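작업 노트 / 4월 / 오전부터 저녁까지 띄엄띄엄 씀

어제 점심때 Gearóid가 또 그 얘기를 꺼냈다. "그래서 걔네 설거지는 언제 하는데?" 이 양반은 우리 작업실에 들를 때마다 같은 걸 묻는다. 웃어넘기긴 했는데 집에 가는 길에 계속 생각이 나서, 이번엔 좀 제대로 적어 두려고 한다. 지금 집안일이랑 작업장 잡일 중에 기계가 진짜로 맡을 수 있는 게 뭔지. 논문에 나온 것 말고 우리가 여기서 돌려 본 것만 가지고.

일단 오전 기록부터. 커피 내리고 전원 넣고 캘리브레이션 돌렸는데 손목 축이 또 살짝 틀어져 있었다. 지난번에 Botond가 나사 조여 놨다고 했는데 (믿었는데!) 한 번 더 조였다. 영점 다시 잡고 나니까 괜찮아졌음. 다음 사람은 시작 전에 손목부터 흔들어 볼 것. 눈으로 봐서는 모른다.

요즘 하는 건 여전히 도형 맞추기다. 블록 집어서 모양 맞는 구멍에 넣기. 밖에서 보면 애들 장난감 갖고 노는 걸로 보이겠지만 나는 이게 서랍 정리나 부품 분류의 축소판이라고 생각한다. 집고, 돌리고, 맞추고, 놓고. 그릇을 건조대에 꽂는 것도 결국 그거고, 소켓 렌치를 제자리에 꽂는 것도 그거다. 그러니까 이게 안 되면 설거지는 꿈도 꾸지 말아야 하고, 이게 된다고 해서 설거지가 되는 것도 아니고... 뭐 그런 위치에 있는 과제다.

오늘은 원기둥부터 했다. 돌려 맞출 필요가 없으니까 제일 쉬운 놈이다. 축만 안 기울면 어느 방향으로 들고 가도 들어간다. 원기둥만 19번 시도했고 그중 3번 실패. 실패 두 번은 집는 순간에 블록이 밀려난 거였고, 한 번은 구멍 테두리에 걸쳐 놓고는 태연하게 손을 떼 버렸다. 본인은 성공한 줄 안다. 로그에도 성공이라고 찍혀 있어서 내가 손으로 고쳤다.

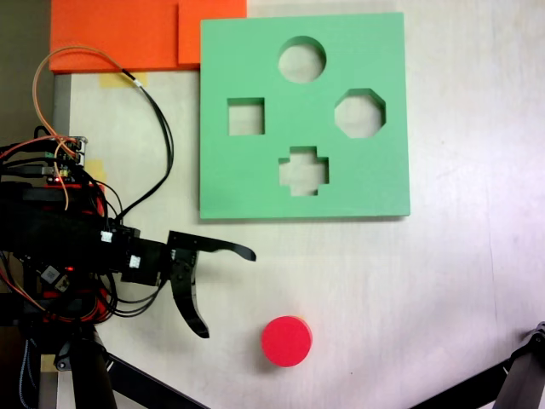
그리고 이 "성공한 줄 안다"가 내가 보기엔 제일 큰 문제다. 사람은 블록이 덜 들어가면 손끝으로 안다. 톡톡 쳐 보고, 살짝 비틀어 보고, 안 되면 다시 든다. 생각도 안 하고 한다. 얘는 정해진 높이까지 내려가서 손가락을 벌리면 끝이다. 모터 전류를 보면 뭔가에 걸렸다는 건 짐작할 수 있는데, 그 값이 하도 출렁거려서 기준을 어디에 둬야 할지 아직 못 정했다. Eimear는 놓고 나서 한 번 더 쳐다보게 하면 되지 않냐고 한다. 맞는 말이긴 한데 그러면 한 판이 너무 늘어진다. 그래도 내일 해 보기로 했다. 느려도 되니까 일단 맞게 하자, 그게 오늘의 결론 비슷한 것.

점심 먹고는 십자 모양을 해 봤다. 어휴. 각도가 조금만 어긋나도 네 팔이 전부 걸린다. 원기둥에서 잘되던 설정 그대로 옮겼더니 거의 매번 테두리 위에서 비비적거리고만 있다. 횟수는 안 셌다, 셀 기분이 아니었음. 팔각형은 오히려 봐줄 만하다. 좀 틀어져도 조금만 돌리면 다음 자리가 나오니까. 사각형은 그 중간쯤. 십자는 각도 추정부터 다시 손봐야 할 것 같다.

자 그럼 Gearóid의 질문으로 돌아가서. 우리가 여태 돌려 본 걸 기준으로 내 맘대로 등급을 매겨 본다.

되는 것: 늘 같은 자리에 오는 물건을 늘 같은 자리로 옮기기. 작업장에서는 이걸로도 꽤 쓸모가 있다. Daly 작업장에 설치한 게 딱 그건데, 와셔 통을 옆 칸으로 넘기는 일만 한다. 지루한 일이고, 사람이 하면 허리가 아프고, 기계는 불평이 없다. 대신 누가 통을 손바닥만큼이라도 밀어 놓으면 그날은 허공을 집는다.

될락 말락 하는 것: 물건이 좀 흐트러져 있어도 찾아서 집기. 조명이 일정하고 바탕이 깨끗하면 된다. 우리 작업대가 딱 그런 조건이라서 여기서 나온 숫자를 그대로 믿으면 곤란하다. 오후에 창으로 햇빛이 길게 들어오면 벌써 좀 이상해진다. 그림자를 물건으로 알 때가 있어서 블라인드를 내리고 했다. 집에서 로봇 쓰려고 블라인드 내리고 사는 사람이 있을까? 나 같으면 그냥 내가 치우고 만다.

아직 멀었다 싶은 것: 빨래 개기, 설거지, 아이 방 치우기. 빨래는 Orla(Conneely 말고 Mac Mathúna)가 수건으로 잠깐 해 봤는데 2번 접는 데까지 가면 박수를 쳤다. 접힌 모양은 말하지 않겠다. 젖은 그릇은 시도도 안 했다. 이 팔에 물이 튀는 상상만 해도 속이 쓰리다. 방 치우기는 집는 것보다 "이게 어디로 가야 하는 물건인가"를 아는 게 문제라서 아예 다른 얘기고.

이렇게 써 놓고 보니 너무 비관적인가? 그런데 작년 이맘때는 원기둥도 못 넣었다. 그때는 블록을 집으면 그날 잔치였다. 지금은 실패했을 때 왜 실패했는지 말할 수 있고, 나는 이 차이가 꽤 크다고 본다. 게다가 시연 데이터가 쌓이는 속도도 빨라졌다. 지금까지 모은 게 263판인데, 절반 넘게 Orla Conneely가 혼자 했다. 손목 괜찮냐고 물어봤더니 저녁에 집에서 찻잔 집을 때도 그리퍼처럼 집게 된다고 한다 ㅋㅋ

돈 얘기도 조금. Paker에서 나온 그리퍼 손가락이 좋다고들 해서 견적을 받아 봤는데 우리 예산으로는 어림도 없다. 당분간은 지금 손가락으로 간다. 끝에 고무를 붙이면 밀려나는 실패는 줄어들 것 같아서, 서랍에 있던 얇은 고무판을 잘라 놓기만 하고 아직 붙이지는 않았다. 붙이면 두께가 달라지니까 앞에 모은 데이터랑 섞어 써도 되는지부터 따져 봐야 한다. 이건 Botond랑 의논할 것. 혼자 결정했다가 지난번처럼 한 주 치를 버리면 곤란하다.

저녁에 Gearóid가 다시 들러서 십자 하는 걸 한참 보고 갔다. 옆에서 "왼쪽, 왼쪽, 아니 돌려" 하고 훈수를 두는데, 듣다 보니 그게 딱 우리가 기계한테 가르치고 싶은 말이었다. 눈으로 보고, 덜 맞은 걸 알고, 조금 고쳐 보는 것. 설거지는 언제 하냐고 또 묻길래 일단 십자부터 하고 얘기하자고 했다. 알았다고는 하는데 다음에 와서 또 물을 거다.

내일 할 일
- 놓은 뒤에 한 번 더 확인하는 단계 넣기 (Eimear 안)
- 십자 각도 추정, 원기둥 설정 복사한 거 지우고 처음부터
- 걸쳐 놓고 성공으로 찍힌 로그가 전에도 있었는지 훑어보기. 있을 것 같아서 무섭다
- 고무판 건은 Botond 오면
- 손목 나사 또 풀렸는지 확인. 풀렸으면 풀림 방지제 바르기
- Zukik에 케이블 주문한 거 언제 오는지 전화

전원 내리고 나감. 블라인드는 내려 둔 채로 놔뒀으니까 아침에 오는 사람도 그대로 두세요.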